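3.2 골판지 상자의 재사용과 보관 환경

소규모 작업장에서 부품 보관용으로 쓰이는 골판지 상자는 대부분 납품 포장재를 그대로 전용한 것이다. 선행 연구(Mamani, 2021)는 운송 구간의 압축강도 저하를 주로 다루었으며, 운송이 끝난 뒤 작업대나 선반 위에서 장기간 개방 상태로 사용되는 상자의 열화는 별도로 측정하지 않았다. 본 절에서는 이 사용 단계를 '정치 개방 사용'으로 정의하고, 상대습도와 개폐 횟수가 수직 압축강도에 미치는 영향을 검토한다.

시료는 Pradska 사의 양면 골판지 상자와 Chraibi 사의 재생지 혼합 상자 두 종류로 하였다. 종류별로 39개를 준비하고, 상부 날개를 바깥으로 젖힌 상태와 테이프로 봉함한 상태로 나누어 항온항습실에 두었다. 상대습도는 44%를 기준 조건으로 하였고, 고습 조건의 설정값은 표 4에 정리하였다. 개폐 시험은 날개를 180도까지 젖혔다가 원위치시키는 동작을 1회로 하여 최대 700회까지 반복하였다. 압축시험 전 시료의 함수율은 건조 중량법으로 확인하였다.

개방 상태의 상자는 봉함 상태에 비해 상부 모서리의 구속이 약하다. 따라서 하중이 네 모서리에 고르게 전달되지 않고, 패널 중앙의 면외 변형이 먼저 나타난다. 작업대 위에서 물품을 수시로 넣고 꺼내는 용도에서는 적층 하중이 거의 없으므로 이 현상이 곧바로 파손으로 이어지지는 않는다. 다만 같은 상자를 다시 적층 보관에 투입할 경우에는 초기 강도를 기준으로 한 안전율을 적용할 수 없다.
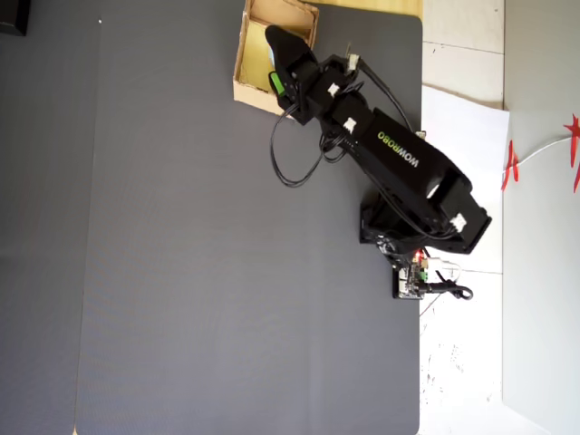
그림 5. 작업면 위에서 개방 상태로 사용되는 골판지 상자.

개폐 횟수의 영향은 괘선부에 집중되었다. Pradska 시료에서는 반복 초기에 괘선 바깥쪽 라이너의 섬유 파단이 관찰되었으나 이후 진행은 완만하였다. Chraibi 시료는 초기 손상이 작은 대신 반복 후반에 라이너와 골심지 사이의 박리가 발생하였다. 두 시료의 차이는 라이너의 평량보다 접착층의 내습성에서 비롯된 것으로 판단된다. 전분계 접착제를 사용한 시료를 고습 조건에 10일간 둔 뒤 같은 시험을 실시하였을 때 박리 면적이 증가한 결과도 이 해석과 부합한다.

현장 조사는 9월에 Zorngate 공업단지 내 입주 업체를 대상으로 하였다. 조사 항목은 상자의 최초 용도, 전용 후 사용 기간, 바닥면 재질, 보강 여부로 구성하였다. 응답 업체 대부분은 상자의 교체 시점을 외관으로 판단하였으며, 함수율이나 잔존 강도를 확인하는 절차를 둔 곳은 없었다. 바닥면 재질에 따른 차이는 콘크리트에 직접 놓인 상자에서만 유의하였고, 이 경우 하부 패널의 함수율이 상부보다 높게 나타났다.

이상의 결과를 바탕으로 잔존 강도 추정식에 개방 계수를 도입하였다. 개방 계수는 날개의 구속 조건과 누적 개폐 횟수의 함수이며, 봉함 상태에서 1의 값을 갖는다. 계수의 도출 과정과 Wovby 해석 모델과의 비교는 3.3절에서 다룬다.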